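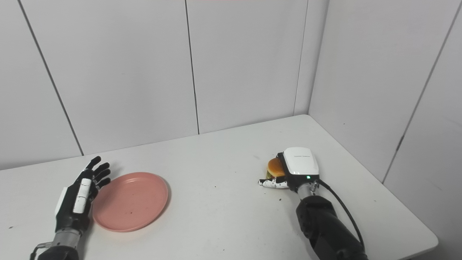 The pink plate and the small burger.

The Pink Plate

By Orsolya Medve
August 11, 2024

Home | Stories | Serials | Archive

22 comments | 500 shares

So my aunt left me a plate. One plate! My cousin got the house in Trastcombe, my brother got the car, and I got a round pink plate wrapped in a November newspaper, with a note that said "for your suppers, don't let Henriques have it."

I had no idea who Henriques was. I called my brother, who was busy being happy about the car, and he said maybe a dentist? She'd had a dentist in Grekum for a while. I couldn't picture a dentist fighting anyone for a plate, but then I never could picture my aunt fighting anyone either, and she once got herself thrown off the Bresesex ferry over a sandwich.

Anyway, I started eating off it. Toast first, then eggs, then (because I was tired and the place downstairs was open) one of those little burgers that's gone in three bites. I put the burger down on the table next to the plate and went to find a napkin, and that's when the phone rang.

"You have the pink one," a man said.

I said I had a pink one.

"Is it in use?"
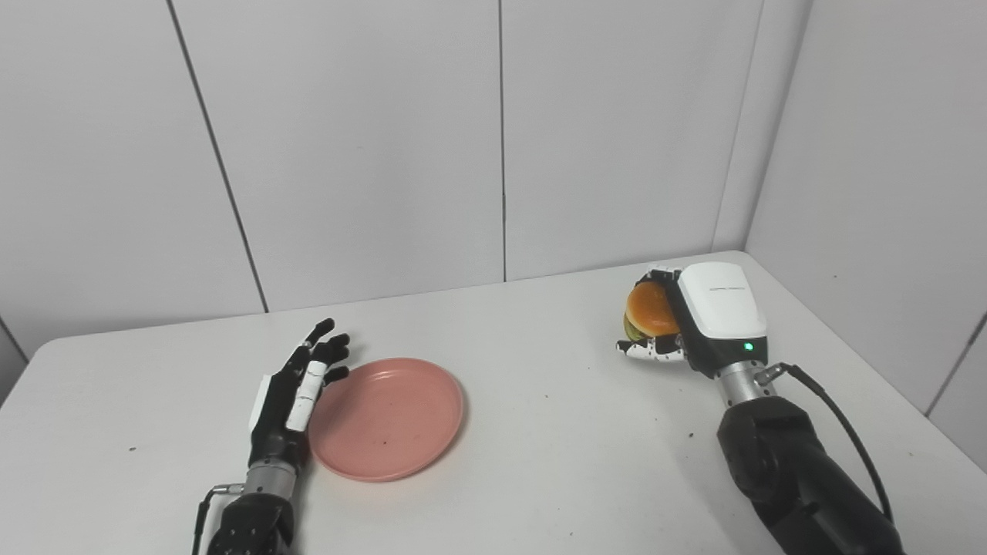
I looked over at it. A few dark specks, nothing you'd call a meal. "It's between things," I said.

He laughed, and it was a nice laugh, which annoyed me. He told me he'd eaten off that plate every night for seven years, at her table, and one evening they'd had words about the salt and he'd gone home without his coat. That was Henriques. He didn't want the coat back. He'd heard she was gone from the woman at the bakery, and he wondered if he could see the plate, just the once.

I thought about the note. I thought about her writing it, pressing so hard the pen went through on the H.

"She said not to let you have it," I told him.

"No," he said. "She would say that."

Neither of us hung up. I could hear a kettle starting on his end, and my burger was sitting there waiting.

"You could come and eat off it, though," I said. "She didn't say anything about that."

He asked if he should bring salt. I told him to bring his own burger.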